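Checking and Resetting the Wrist Camera View on the Zistau Countertop Cell

Applies to: Zistau cell, gripper type Fadix, two-finger
Last revised: Jun 24, 2019

This page explains how to check the view from the wrist camera after the gripper fingers have been changed, after the arm has been moved by hand, or after the cell has been relocated. The full procedure takes less than an hour for a trained operator. It does not replace the yearly service carried out by Lundar.

Before you begin

Set the cell to manual mode and lower the speed limit to 9 percent. Remove loose tools from the work surface. You will need a lint-free cloth, the 3 mm hex key supplied with the cell, and the view record from the previous check.

Cleaning

Wipe the camera window with the dry cloth, working outward from the center. Do not spray cleaner directly on the wrist. If a film remains, dampen the cloth slightly and wipe again. Clean the inner faces of both fingers and inspect them for nicks. A worn finger must be replaced together with its partner.

Checking the view

Move the arm to the stored corner position and open the live view. Both fingers must enter from the bottom edge and slant inward toward each other. The corner of the work area should be visible beyond them, with the metal trim between the two walls and the seam along the base of the back wall easy to follow. These two lines are the references for the rest of the check. Repeat the view with an item between the fingers and confirm that enough of both lines can still be seen.
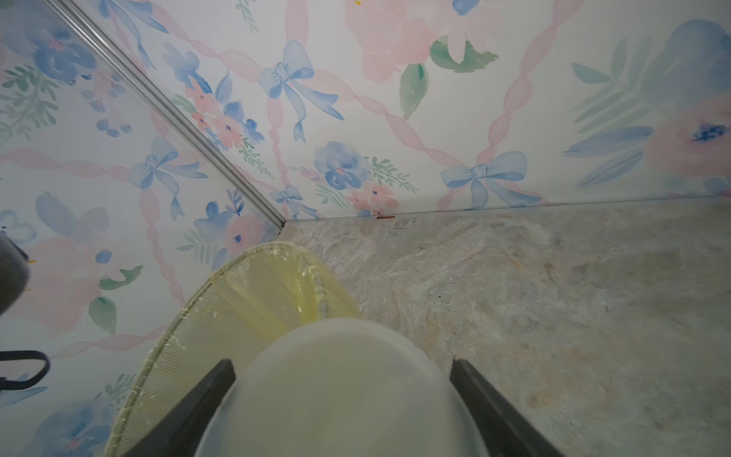
Tănase wrote after the first edition of this page that the seam alone had been enough at their site, and that checking the corner trim as well only added time. The seam shows whether the camera has rolled, but a small sideways shift can pass unnoticed if the trim is ignored. Both lines must be checked.

Compare the live view with the stored reference at the same arm position. If either line has moved by more than 9 pixels, correct the camera mount as described in the next section.

Correcting the mount

Switch off power to the arm and wait 60 seconds. Loosen the two mount screws by half a turn. Do not remove them. Turn the camera housing until its index mark meets the mark on the bracket, then tighten the screws evenly, alternating between them. Check that the cable has slack at the wrist and does not touch either finger.

Restore power, return to the corner position and compare the views again. If the lines still do not match, repeat the correction once. If the second attempt fails, tag the cell out of service and contact Lundar. Do not bend the bracket.

Closing the check

Save the new view under the cell number and enter the result in the maintenance log. Run one pick cycle at reduced speed with the operator at the stop button. Restore the normal speed limit when the cycle has finished without a fault.

The next revision of this page is planned for August and will include the settings for the long-finger version of the Fadix gripper.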